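机器现在能做分拣杂物、收拾台面这类活了吗？（小店+家里）

提问人：方宝珠
发布于2025年10月27日，星期一
分类：自动化与机器人 / 小型商户

我和妹妹开一家旧物寄售店，店面不大，后面带一间仓房。收来的东西多半是整箱整箱的家居杂货：厨房小用具、摆件、小孩的玩具、仿真食品、没配对的盖子，什么都混在一起。每天要有人把箱子里的东西一件件拿出来，看看是什么，坏没坏，然后放到对应的格子里。我们的格子现在分33类，标签贴在架子上。

这个活不重，可是很磨人，做半天腰就不行了。请过几个临时工，都做不长。六月的时候有一家叫Cadness的公司上门，业务员说他们的机械臂可以“识别任意物品并完成分拣”，给我看了手机里的视频，动作挺利索。报价单留下了，按月租，含维护。我没马上签，因为视频里的箱子看着太干净了，每样东西都离得很开，跟我这里的箱子不是一回事。

想问做过或者用过的人：

一、这种从箱子里往外拿杂物的活，机器到底能做到什么程度？我不要求比人快，能自己慢慢做、晚上没人也能做就行。

二、如果分拣不行，有没有别的环节可以先交给机器？比如扫地、搬箱子、擦洗。

三、顺便问家里的。我母亲跟我们住，她现在弯腰不方便，桌上和地上的东西总得我下班回来收。有没有能收拾东西的机器，哪怕只是把地上的东西捡到筐里？

补充几个情况：仓房是水泥地，有一道两厘米多的门槛。电是普通的单相电。我们俩都不会编程，妹妹会用表格。请不要推荐加盟项目，也不要私信我卖东西，谢谢。

回答者：阿坤修表

家里的我可以说，店里的不懂。

扫地机我用过三台，现在这台是Dralent的，带拖地。地面是干净地面的话，它确实能干活，每天下午跑一遍，灰和头发基本不用管了。但是它不会收拾东西。地上有袜子、充电线、拖鞋，它要么绕开，要么卷进去。卷进去就停在那里叫，你得趴下去拿剪刀剪，老人家弯腰不方便的话更麻烦。

所以用扫地机之前得先把地上收干净，而你想要的正好是“收干净”这一步。我没见过市面上有能买回家就用的。网上那种两条胳膊叠衣服的视频我也爱看，就是不知道中间剪过几次。

老人弯腰的问题，买一根长柄拾物夹，几十块，我爸用了两年多，遥控器掉了、报纸掉了都用它。头上带磁铁的那种可以顺便吸钥匙。选轻的，重的举一会儿手酸。

门槛的话Dralent说明书写能过，我家的过不去，垫了一块斜的木条就过去了。

　　方宝珠 回复：谢谢，拾物夹我这周就买。木条是买的还是自己锯的？
　　阿坤修表 回复：自己锯的，拿砂纸磨一下，双面胶粘住就可以。

回答者：Snežana Hodžić

我做过几年抓取站的调试，先是在Faritix，后来去了Awwad那边的一家配件仓库，现在不在设备商工作，也不卖设备。中文打字慢，有写得不顺的地方请包涵。

先说结论：你描述的分拣，按你现在的条件，我不建议签。这里面有一部分机器已经做得不错，有一部分还做不稳，业务员的视频通常只拍前面那一部分。下面分开讲。

看得见、够得着、形状变化不大的东西，从箱子里抓出来，这一步现在是可以的。以前必须给每个零件建模型，现在不用了，没见过的东西它也敢去抓，而且多数时候抓得起来。Awwad那个仓库的抓取站，一个班次做600件，件件都是纸盒或者硬塑料包装，上面有条码。晚上没有人一直盯着，但是楼里要有值班的，隔一阵子去看一眼屏幕。

麻烦从“杂”开始。纸盒有平面，吸盘一贴就走。你的箱子里有圆的、软的、带洞的、反光的、透明的，吸盘漏气，就得换夹爪。夹爪要伸下去，两边得有空隙给手指。东西挤在一起的时候没有空隙，人会用指头先拨一下，把它拨松再拿。机器也可以拨，只是拨完要重新拍照，重新算，时间就拉长了。拨几次没拨开，程序就把它记成失败，跳过，去抓下一件。

反光的东西深度相机看不准。抛光的不锈钢、镀铬的把手，测出来的距离常常缺一块，或者飘在半空。透明的杯子更是这样，相机直接看到了杯子后面。换好一点的相机能改善，价钱也跟着上去。

箱子本身也有影响。很多人以为难的是物品，其实调试的时候有一大半时间花在箱壁上。手臂末端带着夹爪、线缆、相机支架，整个是粗的，越往箱底伸，越容易碰到箱沿。所以程序里都会给箱壁留一圈安全距离，靠墙的东西就落在这一圈里面，机器看得见，但是不去拿。最后箱底总会剩几件，得有人来清。你们要是一天倒很多箱，光是清这些剩下的就够烦。

箱子还不能动。人手拿东西，箱子歪一点自己会跟着调，机器碰一下箱子，箱子挪了，后面的坐标就都偏了。固定箱子最省事的办法是用木工夹夹在桌边，正规一点就做定位块。桌面上贴胶带标位置也是常见的做法，换班的人知道该放哪里。

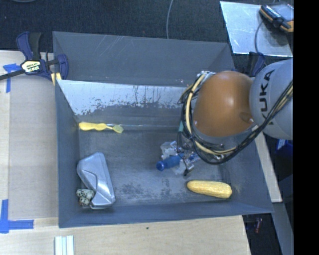 再说线缆，这个在报价单里一般看不到。手臂转起来，腕部的线跟着拧，绑得太紧会拉断，绑得太松会挂到箱沿。我在Faritix的时候，夜里停机的原因里面，线缆和接头比软件出错还要多。报警信息写的是“夹爪通信中断”，不懂的人会以为是程序坏了，打电话给厂家，厂家第二天才来。你们没有懂这个的人在场，“晚上自己慢慢做”就很难实现。早上开门进来，它可能从昨晚九点就停着了。

接下来是你的第二步：看看是什么，坏没坏。识别大类，现在的模型做得还行，勺子归勺子，玩具归玩具。可是你有33类，类和类之间的边界是你们姐妹俩定的，比如仿真的水果蔬菜算玩具还是算摆件，锅铲头断了一半算餐厨还是算废品。这些要拿你们自己的货去教它，教的意思就是有人拍很多照片，一张一张标好。这个活不比分拣轻松。判断坏没坏更难，裂纹在背面，得翻过来看，机器翻东西目前很慢。

还有安全。工业手臂旁边不能随便站人，要么围栏，要么光幕、扫描仪，人一进来就停。你的仓房多大没有写，手臂工作半径算800毫米，外面再留出人走路的地方，加上控制柜，小房间基本就占满了。协作型的手臂可以不装围栏，但是要做风险评估，夹爪有尖角的话一样要防护。供电倒不用太担心，小型手臂很多是单相的，问清楚功率就行。

如果你还是想跟Cadness谈，我建议按下面的办法试，别看视频：

自己带箱子去。从店里随便搬2箱没动过的货，原样搬过去，不要让对方先整理，也不要让他们提前看到东西。

要求从满箱做到空箱，中间不停机，不剪辑，你在旁边看着表。记下总时间，记下人伸手帮了几次，记下最后剩在箱子里的是哪些。帮一次忙就记一次，哪怕对方说“这个是偶然的”。

抓错两件一起拿起来的情况要单独记。对你们来说，两件一起放进一个格子，后面找起来比没分还费时间。

问清楚放下的动作。许多演示是抓起来以后从高处松手，掉进筐里就算完成。旧瓷器不能这样丢。要轻放到架子的格子里，那是另外一套程序，经常要另外收费。

问月租里的维护包含什么，多久到场，停机的日子扣不扣钱。吸盘、夹爪手指上的胶垫都是消耗品，问单价。

合同上写的识别率、成功率，要写明用谁的物品测。用他们的样品测出来的数字，对你没有用处。

然后回答你的第二个问题，哪些可以先交给机器或者半机器。

搬箱子：你们这个规模用不上自动小车，门槛也是问题。买一台升降平台推车，脚踏的就可以，把箱子升到腰的高度再分。你说做半天腰不行，我猜你们现在是把箱子放在地上或者矮凳上弯着腰拿。台面高度改到站着时手肘往下一点，腰会舒服很多，花的钱跟月租比差得远。

倒出来再分：人从深箱子里一件件掏很累，机器从深箱子里掏也难。做一张带边的斜面桌，箱子的东西倒上去摊开，人站在低的一边拿。桌面铺一层薄的橡胶垫，瓷器不容易碰坏，易碎的先拿出来再倒。将来你真的要上手臂，东西摊平了，它的成功率也会高很多，这张桌子不会白做。

录入和贴标：这个部分倒是已经很成熟，我觉得你们最该先做这个。桌子上方固定一台普通相机或者旧手机，放一件拍一张，软件给出类别建议，人点一下确认，标签机出标签。你妹妹会用表格，够用了。更重要的是这样拍几个月，你就有了自己货物的照片和正确分类，以后不管找哪一家做自动分拣，都不用从头标。

扫地：水泥地如果起灰，家用扫地机的滤网很快会堵。先做地面硬化，或者用手推式的扫地车，没有电机的那种都可以。

擦洗：同样形状的杯盘，用商用洗碗机。杂件还是手洗。带木柄的、有贴花的不要放进机器。

家里收拾东西的机器，前面那位说的我同意，现在买不到可靠的。有公司在做带手臂的移动底盘，我看过现场的，能从地上捡起玩具放进筐，十次里成不成要看光线和地毯，而且它旁边站着一个拿遥控器的人。给行动不方便的老人用，我还会担心它在过道里停住，挡了路。等几年再看比较好。

　　方宝珠 回复：非常详细，谢谢。你猜得对，箱子是放在矮凳上的。仓房除掉架子，中间能走人的地方只有一条，照你说的尺寸肯定放不下。想再问一下，斜面桌要多斜？
　　Snežana Hodžić 回复：很小的坡度就行，东西不要自己滑下来。可以先拿一块木板垫着试，圆的东西会滚，所以低的那边要有挡边，挡边包一层软的。
　　方宝珠 回复：还有，如果只让机器做其中一类，比如盒装的、没拆封的，划算吗？我们偶尔会收到整批尾货。
　　Snežana Hodžić 回复：技术上没有问题，那正是它擅长的。但是你说偶尔，那么平时它就停着。盒装的人分起来也快，扫条码就好。我不会为这个去租。
　　阿坤修表 回复：学到了。原来绑线也有讲究。

回答者：路过的叉车工

我们厂里有手臂，码垛用的，一天到晚搬一样的箱子，好用，从来不喊累。你那种乱七八糟的不行的。上回有人来演示抓散件，夹了半天夹不起来一个垫片，最后那个工程师自己伸手拿出来了，大家都笑。

租的话看清楚押金，还有退租谁出运费。我们那台拆走的时候要吊车，吊车钱扯皮扯了一个多月。

提问人追加说明（方宝珠）：

谢谢三位。跟妹妹商量过了，Cadness那边先不签，不过我打了电话问能不能带自己的箱子去试，对方说要问技术部，还没有回复。有结果我再来写。

矮凳已经撤掉，暂时用一张旧的高桌代替，今天分了一上午，比之前好一些。斜面桌找了隔壁做门窗的师傅，他说下星期可以来量。拍照录入那一块，妹妹想用店里换下来的旧手机，支架还没买到合适的，夹在层板上的那种，如果有人用过不晃的，麻烦留个言。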